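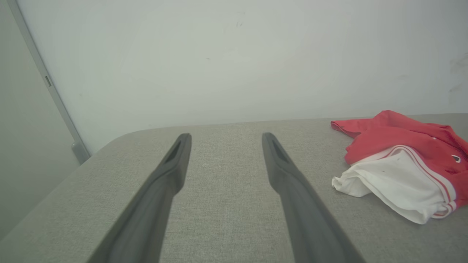 How often should a community pottery studio check its kiln room?
Once before every firing, plus a longer walk-through each spring and fall. The list we use at Fludlow is below, with my comments from the April round.

Fludlow Clay Studio: Kiln Room Walk-Through
Checked by: Ottilie Oberholzer
Second pair of eyes: Sheena Baxter

1. Floor and clearances
Floor swept, no cardboard or paper towels near the kilns: OK
Clear space on all sides of both kilns: OK
Comment: What a difference the new shelving makes! Glaze buckets used to creep toward the big kiln, and now they have a proper home on the far wall. Please keep it this way.

2. Power
Breakers labeled: OK
Cords and plugs free of scorching or soft spots: OK, big kiln. See note, small kiln.
Disconnect switch easy to reach: OK
Comment: The small kiln's plug has slight browning on one prong. It's tagged out until the electrician has seen it. Small test tiles can ride along in the big kiln for now (there is always a gap on the top shelf).

3. Kiln interior
Elements seated in their grooves: OK
Brick free of deep cracks: OK
Thermocouple straight and clean: Replaced
Lid closes flush: OK
Comment: The old thermocouple had gone flaky at the tip. Sheena swapped it with the power off at the disconnect, and the fresh one reads steady. I'm so pleased with how the brick is holding up after 50 firings. A few hairline cracks, all normal, all noted on the wall chart.

4. Shelves and posts
Kiln wash even, no drips: Needs work
Shelves ring clear when tapped: OK, except 3
Comment: Three shelves gave a dull thud and are out of use. Wash day is coming up, and if you've never scraped and rewashed a shelf, come learn! Wear a dust mask and eye protection for the scraping.

5. Ventilation
Vent fan runs and duct is attached: OK
Carbon monoxide alarm tested: OK
Comment: The duct clamp was a touch loose, so I tightened it. Bisque firings of the darker clay smell the most. Fan on from start to finish, every time.

6. People and paperwork
Heat gloves and tinted glasses on the hook: Gloves OK, one pair of glasses missing
Firing log filled in: Mostly
Extinguisher charged, tag current: OK
Comment: Lovely log entries from the evening group, with cone, shelf plan and finish time all there. The rest of us can copy them. Whoever has the green-lensed glasses, please bring them back.

Still open
Electrician for small kiln plug (Ottilie)
Three new shelves (Sheena)
Replacement glasses, if the pair doesn't show up by the next glaze firing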